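In defence of the slow bus

I've been getting the 98 from Vutstead to Claltberg for years now, and I'm tired of being told I should feel sorry for myself. There's a fast one, I know there is! It goes down the bypass and gets you in before you've finished your crossword. The 98 goes round by Plevmont, stops at every gatepost and takes 40 minutes if the lights are kind.

I love it. I love the bit where it squeezes past the church wall and everyone upstairs breathes in. I love that the driver waits if he sees you running (the fast one doesn't, I've tested this, in February, in the sleet, with shopping).
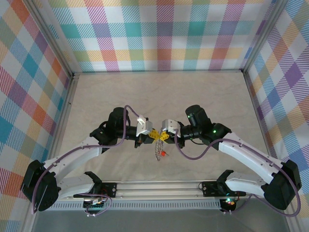
Now the company wants to drop the Plevmont loop, and the notice at the stop says it'll make the route "more attractive to passengers". Which passengers? Presumably the ones who don't live in Plevmont. The ones who do will have a walk up to the main road, and there's no pavement for the last stretch, only a verge and a lot of nettles. Fine if you're twenty and in boots. My knees had an opinion on it straight away.

What gets me is how we've all agreed that quick means good. I read a whole paperback on that bus last winter, a chapter at a time. I've had recipes off people, and a cutting from somebody's fuchsia wrapped in wet kitchen roll, and one very long account of a hip operation that I could have done without. You don't get any of that on the bypass, you get the backs of lorries.

And yes, I know it costs money to run. So do roundabouts, and we seem to get a new one of those every time I look up.

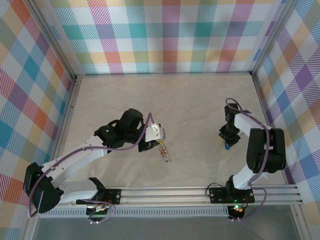

A woman at the Claltberg stop told me I was being sentimental, and that if I had to clock on at 2 minutes past anything I'd want the bypass too. She's got a point, and I said so. But she can have her fast bus! It's there already. All I'm asking is that they leave ours alone, nettles and church wall and all, and maybe fix the heater on the top deck while they're at it.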